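The plates that outlive the restaurant

Gyula Orbán started buying restaurant china when the lunch place under his apartment closed and sold its dishes by the box. He paid nine dollars for the first lot and carried it upstairs in two trips. He now owns pieces from 16 restaurants, most of them shut, and eats off all of them.

Restaurant plates are heavier than the ones sold for homes. The rim is thick because it takes the knocks in the dish rack, and the color usually goes there too, where the food won't hide it and the knives won't reach it. Owners who could afford it added a name. Orbán likes the names best. His Pagano dishes say only "Pagano" in brown script, and the soup bowls from the Nasov station buffet have a number under the foot that he has never managed to explain.

"People ask what they're worth," he says. "I tell them a plate is worth a plate."

He buys mostly at closing sales and from Sostum, a warehouse outside town that clears out commercial kitchens. The stock there is stacked on pallets by diameter, with no regard for pattern, so finding two that match can take a morning. Chips on the foot don't bother him. Chips on the lip do, and so does gray cutlery marking, although a paste cleaner will take most of that off.

Banded rims are the ones he goes back for. Green was common, often with a thin line of a second color inside it, and a name running along the curve holds up well if it was fired under the glaze. Printing that sits on top of the glaze wears away in a few years of machine washing. He runs a fingernail over the lettering before he pays – if he can feel an edge, he washes that one by hand.

Storage is the dull part. He keeps no more than seven in a stack, with a sheet of paper towel between them, and writes where each one came from on a slip glued into a school notebook.

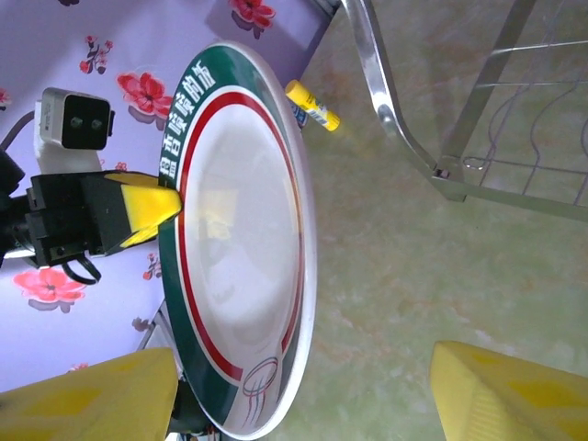

What to look for at a closing sale

Go on the second day, when the chairs and ovens are gone and the boxes of dishes have been opened. Bring newspaper. Turn each piece over and check the foot for cracks, then tap the rim with a knuckle. A sound plate rings, and a cracked one gives a flat knock.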